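# Uçar says its new dryer reads the load by itself. Buyers may want to wait

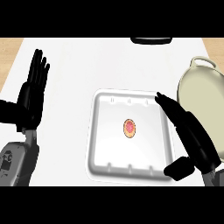
**WORKIK, Nov 26, 2019** – Appliance maker Uçar has put its Onimero heat pump dryer on sale, and the company is making the usual large promises. The machine has 15 programs, a drum light and a moisture system called Lenine that is supposed to end the cycle the moment clothes are ready.

We have heard that before. Sensor drying has been sold as a breakthrough for years, and plenty of owners still pull out jeans with damp waistbands and run the timer again.

Uçar says the Onimero can cut drying costs by 26 percent. Compared with what? The brochure says "a conventional model" and leaves it there. A spokesperson told us the figure came from in-house tests on cotton loads and would not say how big those loads were. Mixed laundry, the kind most homes have, was not part of the tests.

Then there is the price. At $1052, the dryer costs a good deal more than the one it replaces, which went on sale in July of last year and is still in stores. The drum and the filter are the same – only the sensor and the control panel have changed.

The first 4000 units come with a longer warranty on the motor. It does not cover the sensor. Uçar said it had "full confidence" in the part and had no plans to extend the coverage.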